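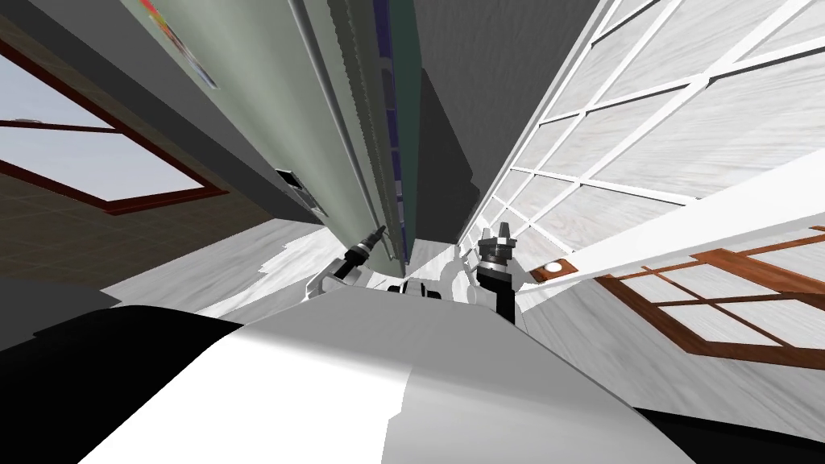
4. What the learners found hard

4.1 Finding the vanishing point

We had expected, when we planned the evening classes at Stestell and Saverley, that the hardest lesson would be the one on curves, and we had set aside a good deal of time for jugs, bowls and the rims of teacups. The learners managed these quite happily. What slowed them down was the plain inside of a room, and above all the moment when they were asked to decide where the lines of the walls and the ceiling would meet if they were carried on far enough.

All 40 learners could explain the rule by the end of the second class, many of them very clearly and one or two with a fondness for railway tracks that we came to look forward to. Using it was another matter. In the early drawings the skirting board and the picture rail were often drawn as though they belonged to separate rooms, each sloping nicely enough but towards a point of its own. Several people told us that they had checked one line with great care and then drawn the next by feel, so as not to lose the pleasure of drawing.

The trouble grew when the room was no longer level. Most of us look at rooms with our heads more or less upright, and the learners leaned heavily on this habit - they drew the door frame first, straight up and down, and hung everything else from it. In Figure 4 the view of a rendered room is strongly tilted, and the walls and parts of the ceiling run together towards a point near the centre. A drawing of a view like this has to begin from the meeting point, and the old habit of starting with an upright is of very little help.

4.2 Changes over the course

The two groups worked from the same set of exercises for five weeks and used the same Onyeka sketchbooks, which were chosen for their thick paper, as beginners rub out a great deal. Between them they made 3,340 drawings. We kept everything, including the pages that had been crossed through, and we are glad we did, for some of the crossed-out pages show the learner's thinking better than the finished ones.

The Saverley group improved slowly and evenly. At Stestell there was hardly any change until March, when the class moved into the long upstairs room at Tekard Hall, and after that the drawings became noticeably more settled. We would not want to make too much of this. The upstairs room has a boarded floor with gaps that can be followed by eye from one end to the other, and it may simply have been a kinder place in which to learn. It also had better chairs.

Learners who marked the meeting point lightly before drawing anything else tended to keep their lines in agreement, even in the tilted exercises. Those who added it afterwards, as a check, usually found that it disagreed with them, and were then rather reluctant to move a wall they had already shaded. We return to the matter of shading, and to how early it ought to be taught, in Section 5.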